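Last updated in January

# Clearing an entryway floor: mat, bottles, toys and grit

An entryway with a hard floor collects things faster than any other part of the house. This takes up to half an hour the first time and much less after that. You need a tote bag, a broom, a dustpan, a pack of wipes and a basket that hangs on the wall.

## 1. Pick up before you sweep

Start with anything bigger than your hand. Drink bottles come first, as they roll under furniture as soon as you bump them. Check that the cap is screwed on tight, then stand the bottle by the kitchen door. If the cap is missing, look along the edge of the mat before you give up on it.
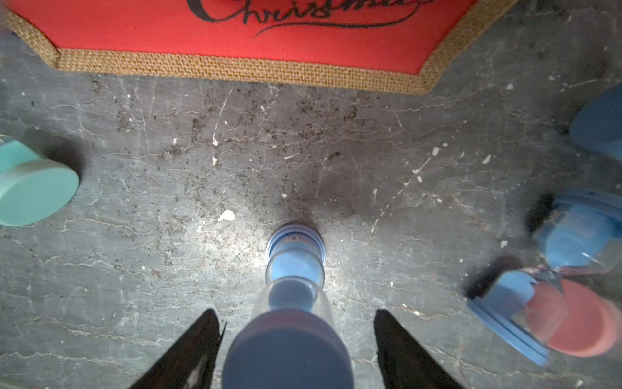
Leave the mat where it is for now. A seasonal mat holds a lot of grit in the pile, and if you lift it early you will drop that grit on a floor you are still walking on. Dark stone and concrete hide dirt well but show pale crumbs, so work with the light on.

## 2. Put the wipes where you can reach them

A shallow wire basket on a rail is enough. Keep wipes in it and very little else. Once it fills up with mail and gloves, the wipes go to the bottom and stop getting used. Hooks go on the side wall, low enough for the shortest person in the house. If a hook rack shifts when you pull on it, a zip tie around the rail will usually hold it.
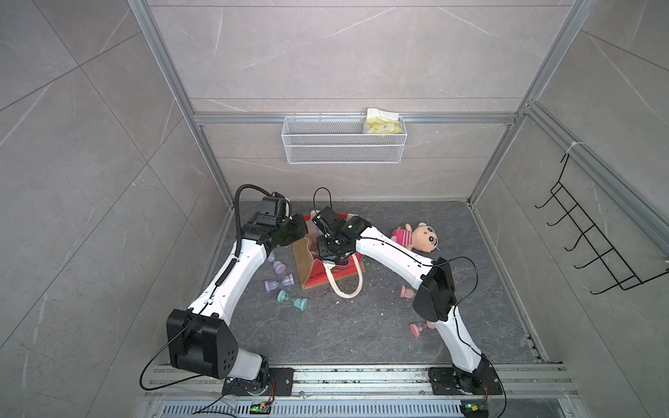 Emiko Fukuda wrote in to say that she hangs her basket at shoulder height and puts the wipes at one end, flap up, so she can pull one out with her other hand full. She also wipes the wall behind it on Sunday, when the shoes are put away.

That works well on tile. On painted walls, test a corner first - some wipes leave a dull patch.

## 3. Bag the soft toys

Use one tote bag for everything that belongs in another room. Stand it open on the floor and fill it in this order:

- Large plush toys at the bottom
- Small toys and hats on top
- Nothing damp, and no open drinks

Shake each toy over the floor before it goes in. Crumbs stick to plush, and you haven't swept yet, so let them fall. Carry the bag out when it is full and empty it the same day.

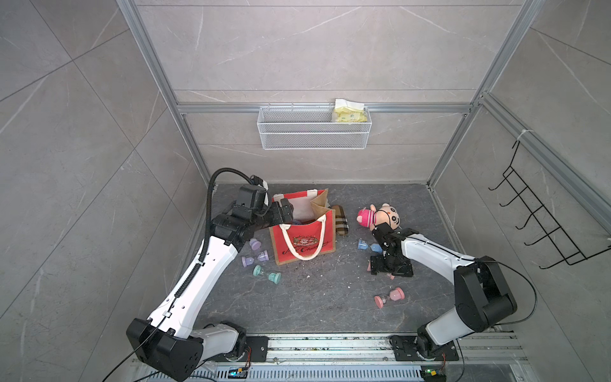

## 4. Lift the mat and sweep

Roll the mat from one short end and take it outside. Shake it, then hang it over a railing. Sweep from the walls toward the door in short strokes. In a cracked floor, run the broom along the cracks first and across them second. Pick up hard chips by hand - they scratch if you drag them.

Finish with a wipe along the baseboard and put the mat back once the floor is dry.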